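Samemon Two-Arm Kit with Wrist Cameras

Sold and supported by Sunduner. Page last updated 31/12/2025.

Hi, I'm Xiomara Esposito, and I put the Samemon kit together after a long stretch of buying robot arms that looked great in the catalog and then ate a month of my life in brackets, adapters and cables that were just a bit too short. I wanted something you could set up in an ordinary room, with ordinary floors and ordinary furniture in the way, and get useful wrist footage out of before you lost your patience. So that's the kit!

You get two arms, each with a parallel gripper and its own small camera at the wrist. The cameras look straight down past the fingers, so whatever the gripper is getting close to, you see it from the gripper's side. The mounting brackets are in the box and so are the cables. I pack a spare pair of fingers too (I lose things, and I assume other people do as well).

The fingers are the part I'm fussiest about. They're long and tapered, with a knurled pad on the inside face, and I went back and forth on the pad with Jarmo Leinonen, who does our machining, all through June. He wanted it coarser. I wanted it finer. We ended up near my end of the argument and he's stopped complaining about it, mostly — a fine pad is kinder to cardboard and cloth than I expected, but if you plan to handle glossy photo paper, write to me and I'll send the smooth rubber ones instead for the same price.

Both cameras record on one clock through the Mondarance software, and you can flip between them while you're driving. I leave both views open on one monitor. Expect to spend your first hour just getting used to it, especially when the other arm swings into your view and you have to work out which one you're moving!
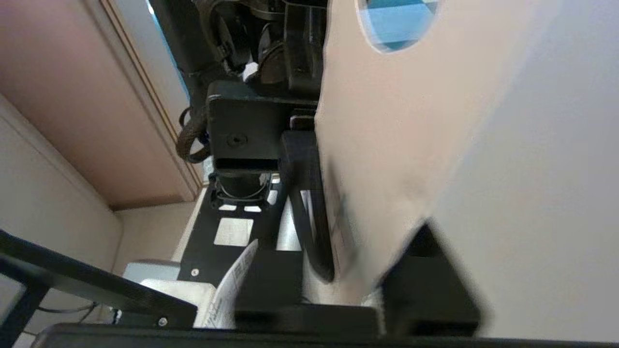
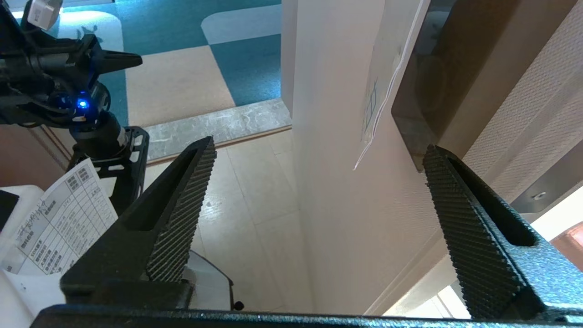

Wrist camera views from the same session, gripper fingers in sight in both.

Now the practical stuff. Setup takes me roughly 3 hours from a closed box, and most of that is cable routing, so please don't rush it. Route the arm cables first, then the camera cables, and leave a good loop at the elbow. Run the joints through their full range slowly before you tighten the last clips. If a cable goes tight anywhere, undo it and start that run over. I know, I hate it too.

Fingers swap with a hex key and you don't have to take the camera off to do it. Recalibrating afterward is one menu item in Mondarance (it's under Arms, not under Cameras, which I keep asking them to move).

A few things I'd want to know before buying:

The cameras don't have any light of their own. Pointed toward a bright window they'll adjust, but it takes a moment, and fast finger moves will smear in the recording. Turn the room lights on or slow the arm down.

The arms need a solid mount. A folding table is going to wobble, and you'll see every bit of it on screen.

The software runs on Windows and Linux. Mac people, I'm sorry, we're working on it.

You can order with either the short stand or the tall one. The tall one is also sold separately by Montoya, and theirs fits fine if you already own it.

What it costs: $2118 for the full kit with both arms, plus shipping. The warranty is two years on the arms and cameras, and fingers are treated as wear parts, so those aren't covered, but replacements are cheap and I keep plenty in stock. Orders usually go out within five working days. If you're after more than one kit, email me first and I'll see what I can do on shipping.

Questions go straight to me through the contact form. Jarmo answers the ones about screws.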